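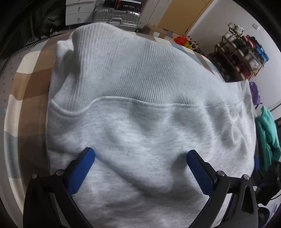

4.2 Between clean and dirty: the in-between garment

The most exciting pattern in the diaries was one we had not designed the study to find. Our original coding sheet, adapted from the Miettinen wardrobe inventory, gave each garment one of two states at the end of a day: stored or in the wash. By the second week of October we had to add a third. Diarists kept writing in the margins that a sweater was "on the chair," "fine for tomorrow," or "resting," and these notes came so often that leaving them out would have thrown away the best material we had.

Of the 2,523 garment entries in the Drillar sample, more than 500 were recoded as in-between. Jeans and sweatshirts lead the list by a wide margin. Socks and underwear almost never appear on it, and shirts fall somewhere in the middle, with office shirts treated much more strictly than shirts worn at home. The split by fabric was a surprise to us. Thick cotton fleece was described as able to "take" several wearings, even when the diarist had cooked or biked in it, while thin synthetic tops went straight to the wash after an hour.

Color matters too, and in a way the earlier literature hardly mentions. Heathered gray came up again and again in interviews as a forgiving shade (one diarist called it "the color of a second day"). A mottled knit has light and dark fibers side by side, so a small mark has something to hide in. Plain white gets no such mercy! We would love to see this tested properly, with matched garments in solid and heathered yarns, and Kevser Ağca has begun drafting a protocol for it.
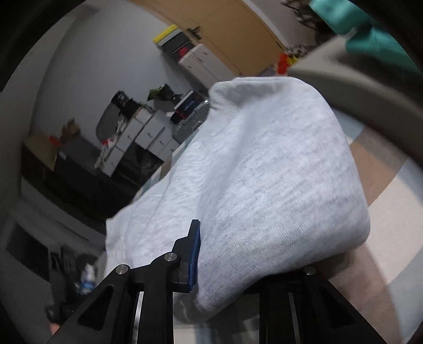
Figure 3. Light gray heathered sweatshirt, bundled.

How a garment is put down turned out to be a good clue to how its owner thinks of it. In the interviews we asked people to show us, with a garment of their own, what they do when they take it off at night and mean to wear it again. Most had a set routine and were delighted to be asked about it. Some spread the garment flat over a bed or the back of a chair, smoothing the sleeves. Others folded it once, loosely, and were firm that a proper fold was reserved for clean clothes. Bundling was the most ambiguous gesture of all. In some homes a bundled sweatshirt was already on its way to the machine, and in others it was simply a sweatshirt that somebody planned to pull on at 6 a.m. without turning on the light.

Couples who shared a bedroom did not always read these signs the same way, and the diaries record plenty of clean-enough clothing washed by mistake. One woman described rescuing the same hooded top from her husband's laundry pile three times in a single week. We coded these cases as reading errors, although "disagreements" might be a fairer word, as both partners usually defended their position with real conviction.

The consequences for washing frequency are considerable. Households that named a fixed place for in-between clothes ran fewer loads than those that did not, and the gap held when we compared homes of the same size. We cannot say which way the effect runs. People who like to wash less may be the ones who set aside a hook or a stool in the first place. The detergent log kept through the Sivivance app should help here, but only 300 of the logs were complete enough to use, and entries for the Zutico refill packs were recorded in two different units during the first month.

The follow-up survey, planned for 2,000 respondents, therefore asks about the place and the gesture separately. It also asks when the place was first set up, and by whom.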